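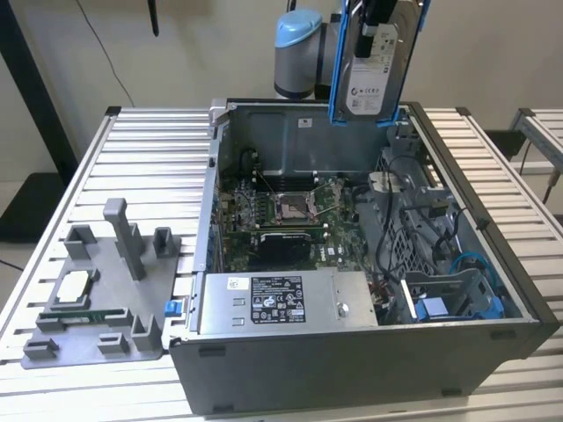 Dell tower with the side panel off, hard drive in its blue caddy.

Ticket: Catalog search misses songs with accented titles
Product: Clirnero (catalog and search)
Site: Brellow Song Library, Ruggiero Street reading room
Opened: December 12, 2021
Priority: Normal
Status: Resolved, kept open for comments

Original report

Hi all! First of all, the new search page is a joy to use. It's fast, the filters finally make sense, and people who used to walk straight to the card drawers are typing things in and finding songs they forgot we had. So please read the rest of this as coming from a happy customer.

The problem is with accented titles. We loaded the Bunow collection into Clirnero, which is 800 pieces of sheet music, mostly French, Spanish and Portuguese songs with some Czech dance tunes mixed in. When I search for a title that has an accent in it, typed exactly the way it shows on the record, I get nothing back. If I browse to the same record by composer, the title is sitting right there on the screen, spelled the way I typed it.

What I expected: search for "Café" and get every title with "Café" in it.
What I got: "No results. Try fewer words."

It doesn't happen with our older records. Those have plenty of accents too, and they come up every time. It's only the Bunow songs.

Things I had already tried before writing in:

Rebuilding the search index from the admin page. Finished with no errors, no change.
Logging out and in, different browser, different keyboard layout. No change.
Typing the title without the accent. Same empty page.
Copying the title off the record and pasting it into the search box. That WORKS. Every time!

That last one has me hooked. The pasted word and the typed word look identical. I put one above the other, zoomed way in, and I can't tell them apart.

Reply from Clirnero support

Thanks for the kind words and for a very clear report. The copy and paste result is a great clue. Could you do two things for us?

Please export one Bunow record and one older record, both with the same accented letter in the title, and attach them as plain text files. Don't open them in a word processor in between, as some of those will quietly change the text when you save.

Please also tell us how the Bunow titles got into the system. Typed by hand, imported from a spreadsheet, or read from file names?

Follow-up from Brellow

Both exports attached. I picked a Bunow song with "Café" in the title and a waltz from our older records that has the same word in it.

As for how they got in, it was the file names. The collection came to us as scans, one PDF per song, and whoever scanned them named every file after the song. I was so pleased about that! I used the "Title from file name" option in the importer and the whole collection was in before lunch. I think the scanning was done on a Mac, going by the little hidden files that came along in every folder.

One more oddity I found while making the exports. In the older record, if I put the cursor after the "é" and press backspace, the whole letter goes. In the Bunow record, pressing backspace once takes off the accent and leaves a plain "e" behind. I did it over and over just to watch it happen.

Reply from Clirnero support

You have found it, and the backspace test is exactly how we would have shown it to you.

There are two ways to store a letter like "é". One is as a single character that means "e with an acute accent." The other is as a plain "e" followed by a second, separate character that means "put an acute accent on whatever came before me." Your screen draws both the same way. They're both correct. To a search that compares them piece by piece, they are different words.

Your keyboard types the first kind. Your older records were typed by hand, so they hold the first kind as well. The Bunow file names hold the second kind, and our importer copied them across as they were. Pasting from the record works as you're pasting the second kind into the box.

The proper names are "composed" for the single character and "decomposed" for the pair, in case you want to read up on it. Turning everything into one form is called normalizing.

There is a setting for this. Go to Admin, then Text Handling, and look for "Normalize on import." It's off by default in your version. Turn it on, then run "Reprocess titles" for the Bunow collection only. Take a backup of the catalog first, please.

Follow-up from Brellow

I love this so much. I told the whole desk and we all stood there backspacing accents off letters.

Setting is on. Backup taken. I ran "Reprocess titles" on the Bunow collection and searched again. Results:

"Café" now finds the Bunow songs and the old waltz together on one page.
"Coração" comes up right away, with both of its marks in place.
"Señora" works.
"Dvořák" works as a word in a title. It still fails in the composer box.

So a huge improvement, and one leftover. I also noticed that typing without the accent still gets me nothing. Is that supposed to work? Plenty of our visitors don't know how to type an accent on a public keyboard, and I'd love for "Cafe" to be enough.

Reply from Clirnero support

Good progress. Taking your leftovers in order.

The composer box reads from a separate list of names, which "Reprocess titles" doesn't touch. Under Admin, Names, there's a button called "Merge matching forms." It will look for names that turn into the same thing once normalized, show them to you in pairs, and ask you which one to keep. Nothing gets merged without your say-so.

Searching without accents is a different setting, called "Ignore accents in search." It builds a second copy of each title with the marks stripped and looks in there too. The display stays as it is. A small warning: in some languages the mark makes it a different letter altogether, and some readers will be annoyed to see the two treated alike. You can switch it on for the public search page and leave it off for staff if you like.

Follow-up from Brellow

Ran the merge tool. It found 21 composers who were in the list under both forms, and there they were, side by side, looking like perfect twins. That also clears up a complaint I had filed in my head as "the counts on the composer page are wrong." The counts were right. There were two of him!

I kept the older entry each time, as those carry the birth and death years. The composer box now finds everyone I've thrown at it.

I turned on "Ignore accents in search" for the public page. "Cafe" works. "Coracao" works. One regular wanted to know if we'd bought more music.

Now the leftover of the leftovers. With more titles matching, the results run past the first page, and page 2 repeats a few songs from the bottom of page 1. We show 30 to a page. Sorting by title makes it happen, sorting by composer doesn't. It only seems to happen where several songs have the same title, and we have an awful lot of songs simply called "Serenade."

Reply from Clirnero support

Your guess about the identical titles is right. When several records tie in the sort, the order among them isn't fixed, so a song can land at the end of one page and again at the start of the next. It was there before, and you'd have been unlikely to run into it with fewer matches.

Workaround for now: in Admin, Results, set "Then sort by" to Record number. That gives ties a fixed order. We've logged it as a bug, and the next release, planned for March, will set it that way for everyone.

Follow-up from Brellow

Done, and the repeats are gone. I went through the Serenades from end to end and each one turns up a single time.

For anybody who lands on this ticket with the same trouble, here is the order that worked for us:

Check with backspace first. Put the cursor after an accented letter in a title that won't come up. If one press removes the accent and leaves the letter, you have the same thing we did.
Back up the catalog.
Turn on "Normalize on import."
Run "Reprocess titles" on the affected collection.
Run "Merge matching forms" under Names. Read the pairs carefully, as ours included a father and son who really are different people and had to be left alone.
Turn on "Ignore accents in search" where you want it.
Set "Then sort by" to Record number.
Rebuild the index at the end. I rebuilt it after every step and mostly got a lot of tea out of it.

A note on the PDFs themselves. The file names still hold the decomposed accents, and I've left them that way — the records point to the files by exact name, and renaming them would break the links. Support confirmed by phone that the viewer doesn't mind.

I'd also like to put in a request while I have your attention. Could the importer say something when it sees decomposed text in file names? Even one line on the summary page would do it. I would have clicked on it just to find out what it meant, and had this whole adventure on day one.

Reply from Clirnero support

Request passed along to the import team, who liked the backspace test enough to ask if they can put it in the help pages. Marking as resolved. We'll leave comments open until the March release so you can tell us how the sorting behaves.

Follow-up from Brellow

Yes, please use it! I'll test the sorting on the Serenades as soon as the update shows up. Next in line for import is a box of Hungarian songs, with double acute accents all over the place, and I can't wait to see what they do.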